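About Bivora

Bivora records manual handling tasks and prepares the recordings for training robot arms. The company works from two units in Lesodstead.

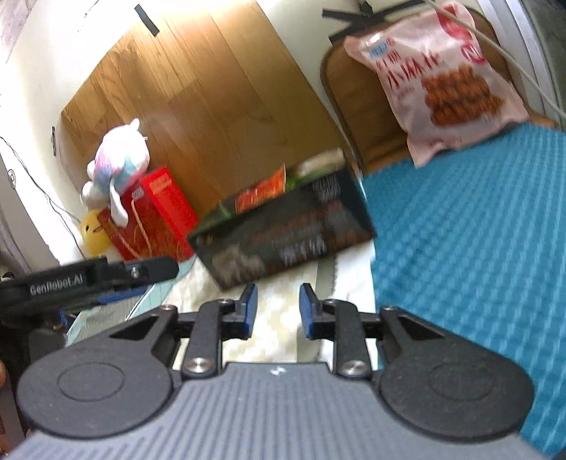

What we do

A robot that has to pick up a packet, turn it and set it down in a box can be programmed line by line, or it can be shown. We do the showing. An operator carries out the task with a pair of hand-held grippers, one in each hand, and the fingers are opened and closed by the operator throughout. The path of each gripper, the opening of the fingers and the view from each hand are stored against a common clock.

Most of our tasks concern household and retail goods: boxed items, soft toys, snack bags, mats, cords and small packets. Flexible packaging is the largest single category. A bag changes shape when it is gripped, and a path that suits a rigid carton seldom suits it.

We also record by remote control. In this case the operator sits at a desk and drives a two-armed machine by means of a smaller pair of arms with the same joints. Remote control is slower than hand-held work. It is used where the customer needs joint angles from the target robot itself, or where the reach of the arm is part of the problem.

How a task is recorded

Each task begins with a written sheet. The sheet states the starting layout, the goal, which hand moves first where this matters, and what counts as a failed attempt. The operator does 9 trial attempts, which are not kept. The sheet is then corrected if needed and recording starts.

The standard order is 400 attempts per task. Object positions are changed between attempts according to the sheet, and the room is changed after every 100. Recording rooms are furnished with ordinary chairs, boards, boxes and cables. Items at the back of the room stay in view during the work.

Failed attempts are labelled and supplied in a separate folder. Customers who do not want them may leave them out of the order, at the same price.

Checking

Every attempt is played back at normal speed by a person other than the operator. The checker marks the first contact, the lift, the release and any slip. Attempts with a gap in the hand path are rejected. Blur during fast movement is accepted as long as the path can be followed through it.

Finger pads are inspected at the start of each shift and replaced in pairs. Both grippers are calibrated together on a fixed plate, and the calibration file is delivered with the data.

Our catalogue currently lists 241 tasks. The list is revised each February.

People

Brenda Kettle founded the company and is responsible for task design and customer contracts. She previously worked in packaging line maintenance and still writes the sheets for two-handed tasks.

Tiago Correia runs recording and checking. He trains all new operators. Training covers grip, wrist angle, speed and the correct way to abandon an attempt. New operators start on rigid objects and move to bags and cloth after their first full task has passed checking.

Sites

The Drendgate unit holds the recording rooms, the object store and the calibration bench. The remote control desks are in the Paulauskas building, on the ground floor, with the loading door on the north side. Visitors should report to Drendgate first, including those with an appointment at the other unit.

Recording runs from 8 am to 4 pm. Deliveries of customer objects are accepted until 3 pm. Please send at least two of each object, labelled with the order reference, and state whether they are to be returned. Opened food packaging cannot be returned.

Working with us

Enquiries should state the target robot, the type of gripper, the objects and the number of attempts required. A short video of the task done by bare hand is useful but not required. Quotations are issued by Brenda Kettle's office and include the draft task sheet.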